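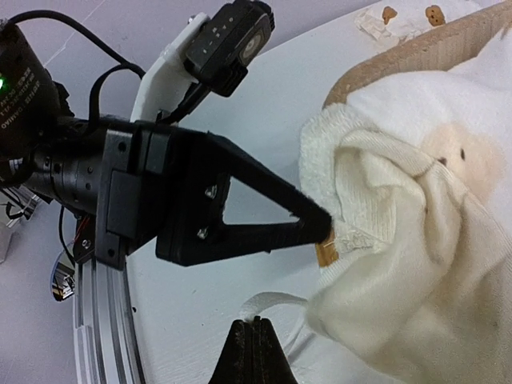 Did lowering the current limit stop the grippers cutting out on soft items? We can't tell from the Trullby test, and I'd rather we didn't close the fault on the strength of it.

Danica, thanks for writing it up. I've left your message in and answered in between.

> On the evening run in October, Danica Štefanec wrote:
>
> Hello all,
>
> The left gripper on the Trullby pair shut down again while holding fabric. Same as before: it grips, the motor reports overload, the fingers go slack and the rest of the arm carries on as if it still had hold of something. I've lowered the current limit to 880 in the Zutow settings and done 50 runs since with no shutdown. Sabbagh say this is what they'd expect and that the fault was simply the limit being set too high. Unless anyone objects I'll copy the setting to Cevidport and close it.

I do object, sorry.

Fifty clean runs sounds good until you look at what was run. I went through the logs and most of them are short grasps, pick up and put down, a few seconds each. The overloads we had before all came in long holds, with the gripper closed on cloth while the other arm did something fiddly. Only a handful of your new runs hold for anything like that long. If you'd done the same short runs at the old limit I suspect they'd have been clean as well, and as far as I can see we haven't tried it.

Then there's run 2417, which you haven't mentioned. It didn't shut down, I grant you. The finger position drifts open by a small amount all the way through the hold, and then there's a gap of 23 missed readings from that motor before it comes back. A current limit doesn't explain missed readings. A bad connector does, or a cable that gets pulled when the wrist turns far enough. Has anyone had the plug out and looked at the pins? I asked last time and got a reply about settings.

> Sabbagh also say the restart is by design. When the motor comes back it goes to the last position it was asked for.

It may well be by design. I still don't like it. At Cevidport we had a gripper come back while I was leaning in to free a bit of trapped cloth, and it shut at full speed. I got my fingers out and there was no harm done, but I had been told the motor was off. "Off" meant that it had faulted and was waiting to be cleared, and the operator at the keyboard cleared it. I wrote this up at the time and it was filed as user error.

Moving on to the sort of job I'd want to see tested. The pet bed would do nicely:

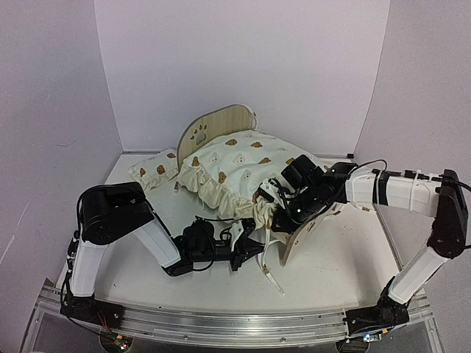 *Both arms working at the pet bed, with the tie strap between the grippers.*

Straps and ruffles are what I have in mind. They fold up between the fingers, so the gripper never reaches the position it's been asked for and just keeps pushing. Bunched towelling is much the same.

So, before anything gets copied over:

- run long holds on fabric at the old limit and the new one, same item, same arm
- swap the left gripper cable for a new one and repeat
- keep the failed readings in the log (Zutow drops them by default, and you have to ask for them)
- pull the power to the arm before reaching in. A cleared fault doesn't count, and neither does a paused program

The last one I'd like in force now, at both sites, whatever we decide about the rest.

If the long holds come out clean on the old cable at 880, I'll say I was wrong and you can close it. I'd want to see the raw logs though, as Sabbagh's summary page left out 2417 altogether and showed the run as a pass.

> Can we settle this before the afternoon call?

Doubt it. I'll be on the call anyway.

Sheldon Girard
Cevidport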